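Skellow Shared Workroom: users' meeting, February

Held in the workroom, starting at 6 in the evening.

Chair: Kanyarat Paisan
Minutes: Citlali Ocampo
Apologies were received from the Nuchit sewing group, who had sent their comments by email.

1. Minutes of the last meeting

Agreed as a true record, with one correction. Under "Storage" the minutes said that the tall cupboard would be cleared by the sewing group. It should have said the repair group. The repair group accepted this and said the cupboard had been cleared apart from the bottom shelf.

2. Matters arising

Window catch. The landlord has been written to again. No reply so far. Kanyarat will telephone.

Key safe. The new code is in use. Members were reminded not to put it in group messages.

Kettle. Replaced. The old one has gone to the tip.

Blue floor. The question last time was whether the floor could be cleaned with the ordinary cleaner under the sink. The supplier says yes, if it is well diluted and the floor is not left standing wet. The bottle will be labelled with the right amount. Citlali to do.

3. Desks

Most of the meeting was spent on this item. The sewing group's email said that they had twice arrived on a Saturday to find no clear surface for cutting out, and had lost the first part of their session moving other people's work to the side. They did not wish to name any group. They asked for a plain rule that everyone could follow.

Kanyarat said the present arrangement dated from when only two groups used the room and both knew each other's things. There are now more bookings and the same number of desks. She did not think anyone was being careless, but things were put down at the end of an evening and then stayed there.

The repair group said they often had a job half done when their time was up, and small parts were easily lost if they had to be swept into a box in a hurry. They would be willing to clear away if they had somewhere safe to put unfinished work.

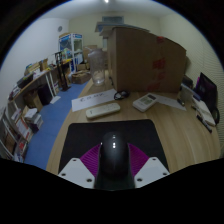

The meeting agreed that each desk should be cleared at the end of every booking, and that this means the whole top and not only the part in front of the chair. Members said that the working space was usually kept fairly well and that it was the back of the desk that filled up. On the light wooden desk the black mat has nothing lying on it, but behind it are sheets of paper, a small coil of black cable and a big brown cardboard box that takes up more of the desk than anything else. It was agreed that boxes are the first thing to deal with. A box may stand on a desk while its contents are being used. At the end of the booking it goes on the shelving or goes home.

There was some discussion of whether the mats count as part of the desk. The sewing group would like them lifted off, as fabric drags on the edge. The repair group would like them left, as the desk tops mark easily and people forget to put a mat back before starting. After going round the table it was agreed that the mats stay out during the week and are stood against the wall after the last booking on Friday evening. Whoever uses a desk next for repair or glue work must put a mat down first.

Loose papers. Several members admitted to leaving notes on the desks. The difficulty is that a person clearing up cannot tell whether a handwritten sheet is rubbish or the only copy of somebody's measurements. From now on, any paper left behind goes into the wire tray by the door. The tray will be emptied into the recycling once a month. Notes that matter should have a name at the top.

Cables and small equipment. Cables to be coiled and tied, and put in the drawer marked for them. There was a request for a second drawer, as the first holds leads that fit nothing in the room. It was agreed to sort the first drawer before giving up another one. Anything hand-held that belongs to the room (meters, calculators, remote controls) goes back in the shallow tray in the cupboard. Anything that belongs to a member should be taken away or labelled.

A member asked what would happen if a group did not clear up. Kanyarat said she would speak to them and hoped it would not go further than that. She did not want a system of charges. This was generally supported, although one member of the repair group thought that a small charge would get quicker results. No vote was taken.

Actions: Citlali to write the rule out on one side of paper and put a copy by each light switch. Kanyarat to reply to the sewing group. Repair group to sort the cable drawer before the next meeting.

4. Shelving for unfinished work

Following from item 3, it was agreed that the repair group needs a place for jobs in progress. Two prices had been obtained. Grekell can supply and fix a run of open shelves along the back wall. Stemura sell a free-standing unit with doors, which costs less but would stick out into the room and partly cover the radiator.

The meeting preferred the open shelves. It was pointed out that open shelves also show what has been left on them, and that things put behind doors tend to be forgotten. Against this, one member said dust was a problem for anything with the cover off. Lidded plastic trays were suggested and will be looked at.

Proposed that the room take the Grekell shelves, with 5 lidded trays to start with, one for each regular group. Agreed. The landlord's permission is needed before anything is fixed to the wall. Kanyarat will raise it in the same telephone call as the window catch.

Cardboard boxes on the new shelves will be allowed if they are closed and have a name and a date on the side. Boxes with no name will be opened after a month and the contents put out for members to claim.

5. Money

The balance stands at a little over 2,000 pounds. The shelving can be paid for out of this without touching the amount kept back for the heating. Booking fees for the quarter are up to date except for one group, who have promised to pay by the end of the month.

It was agreed to leave the fees as they are and look at them again in the summer.

6. Tidying session

There will be a general tidy on a Saturday morning, once the date has been settled with the sewing group, who would otherwise be using the room. Jobs to include the bottom shelf of the tall cupboard, the drawer of odd leads if not already done, wiping down the desks, and moving the spare chairs out of the passage. Members should bring their own gloves. Tea provided.

Flattened cardboard can go in the bin at the side gate but not next to it. The collectors left a pile there last time and it blew into the car park.

7. Any other business

Lamp. The clip-on lamp at the far desk flickers. The repair group will look at it and in the meantime it should be left unplugged.

Scissors. The sewing group's email asked once more that the shears with the tape on the handle are not used on paper or card. A separate pair for card will be hung on the hook by the sink.

Bookings. The paper diary and the online one did not match on two evenings. Agreed that the paper diary is the one that counts until the other has been put right.

8. Next meeting

Same place and time. Date to be sent round by Citlali. Items for the agenda to her a week before, please.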